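Home | Newsroom | Robots | Downloads | Contact

FOR RELEASE IN MAY

Siker starts gathering bag-handling examples in Kasterdale

Hi, it's me again from the Siker press desk! We've started a new round of collecting at our Kasterdale site, and this time we're after thin plastic bags. I spent a morning there and came home with wrinkly film on my mind.
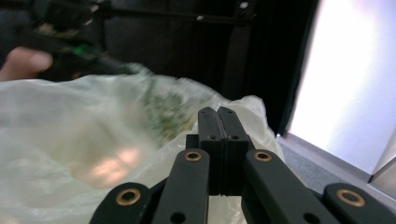
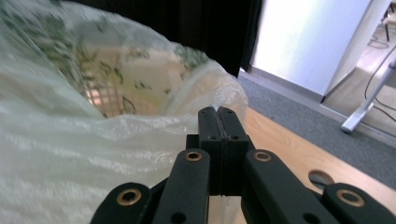
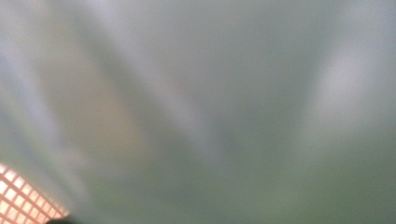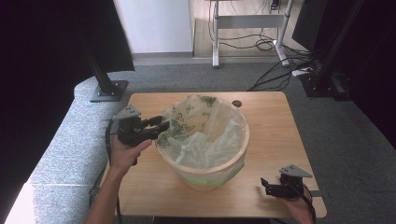 The bag work, seen from the grippers and, in the last picture, from higher up with the wastebasket on the table.

What we're collecting

People do the job by hand, holding a gripper in each hand, and our learning system (we call it Nurkex) gets the recordings. Bags are hard for it! They fold, they cling, and you can see right through them, so Nurkex needs lots of examples from lots of people. We're planning 22 sessions with 10 operators, and each operator gets two practice runs first. I had a go myself and I was terrible.

We keep the clumsy tries too, marked as clumsy, and blurry footage stays in until someone has reviewed it. The Espinoza workshop is doing the labeling with us, and we're so happy to have them back.

What comes next

Box lids, then towels. If your newsroom wants to visit Kasterdale, write to me and I'll find you a slot, mornings before 10 if you can manage it.

Comments (3)

binday_fan: Can it do the drawstring kind?

Siker press desk: Not in this round, but I've passed it on!

tallmug: I can't get those bags open with my own fingers.

Contact: Siker press desk, Kasterdale | © Siker | Back to top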